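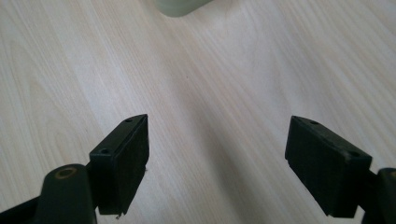

Fekex Passes 200 Recordings at Povmont

August 29, 2025

We started back in July with 3 hand-held grippers and a lot of patience, and now the Fekex project has 312 recordings of everyday tabletop tasks for its learning system! Kalkidan Kahsay, who has been running the sessions at Povmont, would like to thank all 37 people who came by to pick things up and put them down again (and again, and again). The next round begins at the Serrano building, and new hands are very welcome.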